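Agency awards, do they bring in any work?

pudach_ppc
Mar 2, 2024
Wostton wants $66 a month to list us as a "verified" agency. Has anyone gotten a client out of one of these?

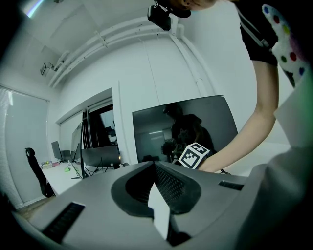 We already pay for two directories and I can't trace a single lead to either.

Imani Temba
We got 13 inquiries through Lirkska last year and signed two. Paid for itself.

biwott_seo
Signed two for how long? My 13 would all be students wanting free audits.

Imani Temba
One left in September. The other is still with us.

pudach_ppc
So one client — and you wrote the reviews request yourself, I bet. 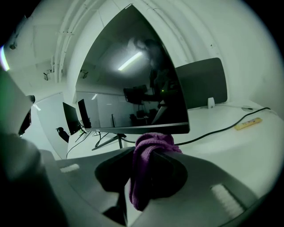

Monitor, switched off

biwott_seo
I'd skip it. Ask for the cancellation terms first.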